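Zeteo Desk Arm – Set-up Guide
Section 4: Your first session in the simulator

Katdale delivers every Zeteo kit with a license for the Magyar simulator. Please finish this section before you connect the real arm to power.

4.1 Load the practice room

1. Start Magyar and choose File, then Open Room.
2. Select "Table and Shelves". The first loading reads 1,770 files and needs some patience.
3. Wait until the yellow arm is standing on the table, then press Home.
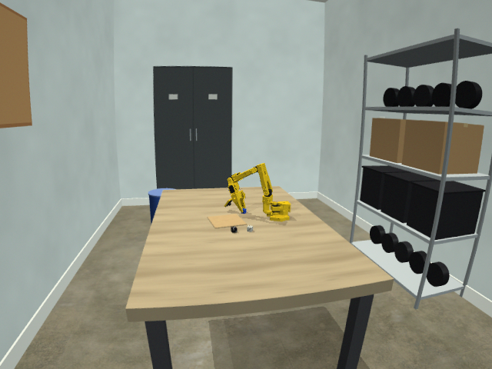
Figure 4-1. Practice room with the arm, the square pad and two small objects.

Note: The cabinet and the shelves are only for background. The arm can not reach them.

4.2 Move the arm by hand control

4. Set the speed slider to 40. Higher values are permitted, but not for a first session.
5. Open the Joints panel and move one joint at a time. Wait until the arm is still before you touch the next slider.
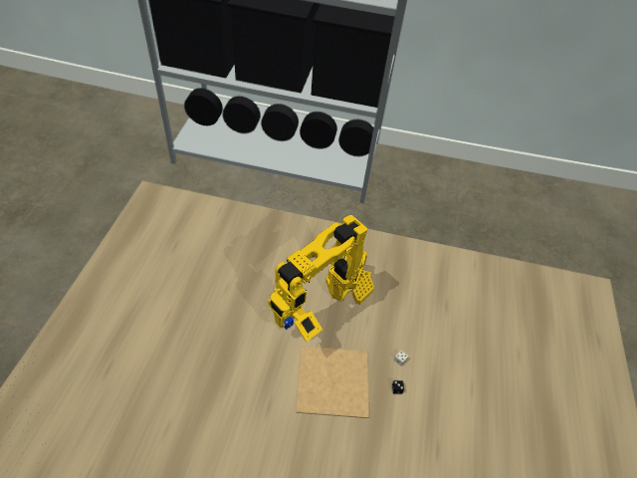

6. Change to the Tip panel. Now the sliders move the gripper in straight lines – this is the mode you will use most.
7. Bring the gripper low over the table, with the fingers pointing down.

Caution: Do not push the fingers into the tabletop. The simulator stops with error 555 and you must load the room again.

4.3 Save your positions

8. Press Store when you are satisfied with a position. Give it a short name without spaces. 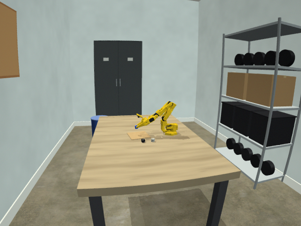 9. Repeat for each position you need. Store a high position between two low ones, so the arm does not sweep the small objects from the table.
10. Press Play and watch the complete path from the side camera.
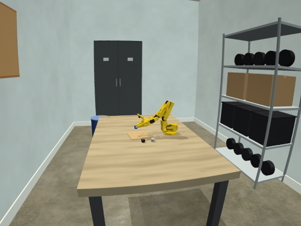

11. If the path is good, choose Export. The file is accepted by the Grurnier controller without conversion.

Note: Files from versions before April can be opened, but their speed values are lost.

Continue with Section 5, Connecting the power supply.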